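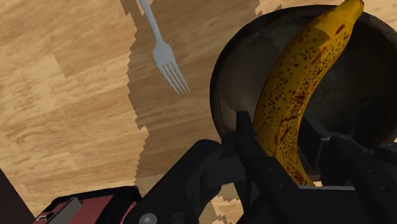
Food and Culture, Unit 6: How We Came to Eat with Forks
Instructor: Nuanchan Saithong

Welcome back! I have been looking forward to this unit since February, so forgive me if the notes run a little long. We spent the last unit on bread and how it gets shared. Now we turn to the tools that carry food to the mouth, and the fork is my favorite of them all.

A late arrival

Knives are ancient. Spoons are ancient too (shells and hollowed wood did the job long before metal). Large forks were used for cooking and serving in the ancient world, for lifting meat out of a pot or holding a roast still while somebody carved it. The small personal fork, the one you eat with, took much longer to catch on. It was known in the Byzantine world and spread into Italy during the Middle Ages, and pasta probably helped it along. Try eating slippery noodles with a knife and you'll see why!

North of the Alps people were slow to warm to it. The English traveler Thomas Coryat came across forks in Italy and wrote about them in a book published in 1611, clearly delighted, and he kept using one after he got home. His friends teased him for it. Many English diners went on using fingers, knife and bread for a good while after that.

From two tines to four

Early table forks usually had two straight tines. They were fine for pinning meat down and pretty hopeless for peas. Later forks gained a third tine and then a fourth, and the head took on a gentle curve, so the same tool could stab and scoop. I love this part of the story, because a change in shape changed manners along with it. Once a fork could hold the meat, the table knife no longer needed a sharp point, and rounded blades became common.

Switching hands

Many Americans cut with the fork in the left hand, put the knife down, and move the fork to the right hand to eat. Europeans mostly keep it in the left. Historians still argue over how the split came about, and I'd like us to argue over it too.

Beyond the European table

In Thailand the fork and spoon work as a pair: the fork pushes food onto the spoon, and the spoon goes to the mouth. Chopsticks come out mainly for noodle dishes. Across much of South Asia and in Ethiopia, many meals are eaten by hand, with manners every bit as detailed as anything in a Victorian etiquette book (which hand, how far up the fingers, who begins). Lertchai Luangrath will visit class to talk about table habits in his family, so please bring questions.

For next time

Read the chapter on tableware in the course packet, then keep an eating diary for one full day. Note each tool you use, including your fingers, and any moment when you switch. Write it up in one or two pages. Pongsak Sombatkul is collecting the diaries, and they are due 11th April.

Terms to know: tine, trencher, place setting, flatware, sucket fork (look that last one up, it's a treat!)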